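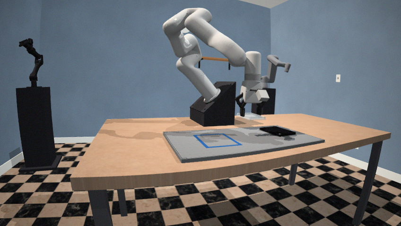 ## Ticket 912: saved passwords and certificate warnings after browser update

**Opened by:** Peninah Urio, Gretstead office
**Handled by:** Raffaele Bassi
**Status:** open, waiting on user

### Report

After the May update, the browser on my work laptop no longer fills in saved passwords. The Cerodholm intranet also shows "Your connection is not private" on every page. Other sites load fine. I have restarted twice. A colleague on the same floor has the same update and no warning.

### Log

**9:10** – Asked for the browser version and a copy of the warning text. User sent both. Error code is `ERR_CERT_AUTHORITY_INVALID`. Told her not to click through it for now.

**9:35** – Checked the laptop clock. Correct to the minute, time zone correct. Ruled out.

**9:50** – Opened the certificate details over remote session. The intranet certificate is issued by our internal authority and has 74 days left. The root is missing from the user's trust store. It is present on my machine and on the colleague's.

**10:20** – Policy page in the browser lists none of our managed settings. The update had created a new, empty profile and made it the default. That explains the passwords. The old profile is still on disk, folder size 540 MB.

**10:40** – Switched the default back to the old profile. Saved passwords are listed again. Autofill works on the two sites we tried. Certificate warning still there.

**11:05** – Ran the Grindex agent by hand to push the root certificate. It stopped with exit code 992. The log says:

```
cert-install: access denied (store=machine)
policy-sync: skipped
```

**11:30** – Agent service was running under the user's account instead of the system account. Changed it and restarted the service. Second run finished clean and policy sync went through.

**11:40** – Intranet loads with no warning. Managed settings are back on the policy page.

### Still to do

1. Export the passwords from the old profile to Were, then delete them from the browser. We want them out of the browser anyway.
2. Delete the exported file and empty the recycle bin.
3. Remove the empty profile once Peninah confirms nothing was saved there.
4. Check the extensions. Two are turned on that are not on the approved list – a coupon finder and a PDF converter. The PDF converter asks to read data on all sites. Both disabled for now.

### Comments

**Peninah Urio:** Passwords are fine, thanks. I don't remember adding the coupon one. I do use the PDF converter for invoices. Is there another way?

**Raffaele Bassi:** The browser can print to PDF without it – Ctrl+P, then pick "Save as PDF" as the printer. Try that with the next invoice and write back here if the layout comes out wrong. Please also change your intranet password if you typed it in while the warning was showing.

**Peninah Urio:** I did, once, before I opened the ticket. Will change it after lunch.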